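Tuesday, Povbridge, bench room, Ondrejka building

Tidying task, second week of it.

Kettle on at nine, arm on at half past, arm behaving by eleven. The controller wanted a restart after the network people did whatever they do in February, and then Zimo (the planner, for anyone reading this who has only met the gripper) had forgotten where the table was. It had the tabletop 24 mm lower than it is. I found this out by ear. Gripper pads fine, paint on the wrist less fine, tablecloth unbothered. Recalibrated with the plate and wrote the new height on tape on the base, where the old height also still is. I have now crossed the old one out.

The question we were given, for those joining late: can a machine tidy a desk yet. Somebody's cousin's version of this is "can it do the washing up", and the answer there is easier. A desk sounds simple. It's a flat surface, it's dry, nothing on it is alive. I said as much in the proposal and would like that page back.

Task as written: marker into the pen cup, books stacked by the wall with the big one at the bottom, brochures squared up on top, cup on the right of the stack. A person does it in the time it takes to say it. Allowed time for the arm is 8 minutes, which I thought was generous to the point of insult.

Runs this morning

First run. Marker. Picked at the first go, very handsome, straight up, turned to vertical, carried across. Then it stood over the cup thinking. The mesh is the trouble again: the depth camera looks at black mesh and sees partly cup, partly wall and partly nothing, so the rim wanders about. Zimo decided the opening was a good bit to the left of where I'd have put it and let go with complete confidence. Marker hit the outside of the cup, rolled, and finished under the edge of a book.

Second run. Same but on the other side. I do at least admire its even-handedness.

Third run. Switched the cup to the fitted cylinder model in place of raw depth. Marker went in. It went in cap down, leaning, wedged against the other pens, and I was so pleased that I stopped the run to write this and lost the log. Counting it anyway in my heart but not in the table.

Fourth run. Marker in again, log kept. Moved on to the books and spent the rest of the allowance trying to lift one.

Books

I want to set down the book business properly as it has eaten most of two weeks. A book lying flat on a cloth has no handle. A person slides it to the edge of the table, or gets a fingernail under the cover, or presses on one side and hooks the other. We do all this without noticing. The Preven gripper has two flat pads and opens wide enough to take a book by its spine and fore-edge, if the book is narrow, which the technical publishers of the world have agreed it shouldn't be. So:

a) Grasp across the width. Works for the thin ones. For the ROS book it's a squeak too wide with the pads on. Without the pads it fits and then slips.

b) Grasp by the corner. Gets a grip on the cover only. The cover lifts, the pages stay. We have a very good demonstration of a robot opening a book.

c) Push to the table edge, grasp the overhang. Works more often than it doesn't. Fails when the cloth comes along too. The cloth always would like to come along.

d) Suction. Fine on a glossy cover. Lifts the top cover beautifully, see (b).

I've settled on (c) with the cloth clipped at the back and sides. Yes, that is cheating slightly. I've written it in the setup notes as "tablecloth secured", and anyone who wants an unsecured one is welcome to come and hold the mop.

The mechanical design hardback is the best behaved of the lot under (c), being thick and stiff and giving the pads something to hold. It is also heavy enough that the wrist droops a touch on the way over, and Zimo corrects for the droop late, so it arrives at the stack with a small curtsey. Put it down square three times out of the four I tried before lunch. I'm told it's a good book. I've only handled it from the outside.

Thing I keep tripping over: the arm doesn't mind which way up the writing is, and I do. Last week's stack had one book facing the wall and one upside down, and it scored as complete, because the scoring looks at outlines. Any parent looking at that shelf would say it wasn't tidy. I've added "titles same way up" as an optional criterion and turned it on, and the score has dropped as you'd expect. Zimo can turn a book through half a circle without trouble provided it knows it ought to. It reads the cover text well enough when the light is even. When it isn't, it gets a confident answer from somewhere.

Brochures

Worse than books. They are thin, shiny, and flat to the cloth. The pads can't get under, and pushing them makes them go round instead of along. There's also the matter of what is printed on them. Our two have big photographs of rooms with robotic machines in them on the covers, and the object detector, bless it, has found an arm in every one. On Friday it proposed picking up a workbench. It was a printed workbench, and the proposed grasp was quite good, considering.

I put a height check in: nothing is an object unless it stands proud of the cloth by more than a few sheets of paper. That cured the workbench. It also cured the brochures, which no longer exist as far as Zimo is concerned, and it left them where they were and called the table finished. Height check now loosened for anything rectangular. It holds so far. I'm not proud of that one.

The brochure under the pen cup is its own small misery. The cup has to come off first, and the order has to be worked out from what is resting on what. Zimo does the order correctly if it sees the overlap, and sees the overlap if the camera isn't looking straight down. From the side, it got it each time today. When it did lift the cup, the pens swung about and the brochure stayed put. I clapped, in an empty room.

Numbers, such as they are

The whole log since we started the task stands at 412 attempts, where an attempt is one object being picked at, not a tidy table. I make it 59 per cent that ended with the object where it should be and nothing else disturbed. Markers and pens drag that up. Brochures drag it down. Whole table finished inside the allowance with the titles the right way round: none yet. With the titles criterion off and the brochures excused: once, and I was at the dentist.

For comparison I did the task myself with my left hand and one eye shut, and then with an oven glove on. The oven glove slowed me down a bit on the marker. I still finished before Zimo has usually chosen its first grasp. This is the sort of experiment that cheers a person up and doesn't belong in the report.

What I think at this point

It isn't the arm. The arm is steadier than I am and goes where it's told to a hair. The pads are so-so. What is missing is mostly all the little fidgets: nudging, propping, tipping, feeling that the thing has slipped and closing up before it goes. When I pick up a book badly I know it within a moment and do something else with my fingers. The arm finds out at the end, when it looks, and then has to begin from the beginning with the book somewhere new.

Pens into a cup it can do, and I'd leave it to do that alone over lunch. Boxes onto a shelf, certainly, as the stores lot never tire of saying. Paper on cloth, no. If asked whether it could clear a kitchen table with the post on it, I'd say the fruit bowl yes, the post no, and please move the cat.

The other chore on the list is wiping down afterwards. Tried it once with a sponge in the pads. It wiped very evenly. It wiped the tape with the table height on it too, so the tape now lives on the far side of the base.

To do

Thinner fingertips for the Preven, with a bevelled lower edge like a paint scraper. There's an offcut of spring steel in the second drawer, please don't anyone use it for shimming the door.

Matt card collar for the mesh cup as a test only. If the depth comes good with the collar then I know it's the mesh and can stop blaming the lamp.

Ask the Zimo people whether the "gentle push" setting does anything. I've had it at both ends and the book goes the same distance.

Move the second camera lower and further round, so it can see what's lying on what.

Redo the left-hand calibration before the afternoon runs, as the wrist had that knock.

Decide on a starting layout and stick to it. I've been strewing things by hand and I suspect I strew politely, with good gaps between. A real desk has no such manners. Overlap more, tilt more, leave the marker out in the middle with its cap on and let it take its chances.

Afternoon start will be four books and brochures, the cup and one loose marker, titles criterion on, full allowance, and me sitting on my hands.

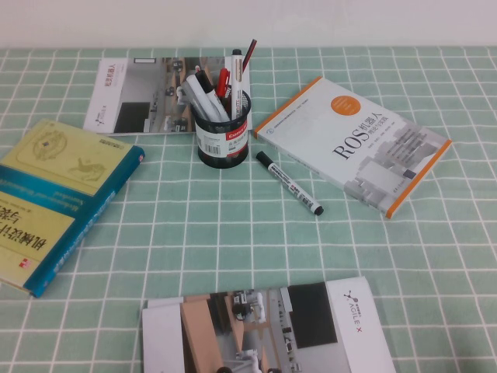 Marker first, then the cup off the brochure, then the hardback, and only then the ROS book, by which time it'll have room to push. If it wants to open the ROS book again I'm going to let it, and see whether it picks anything up.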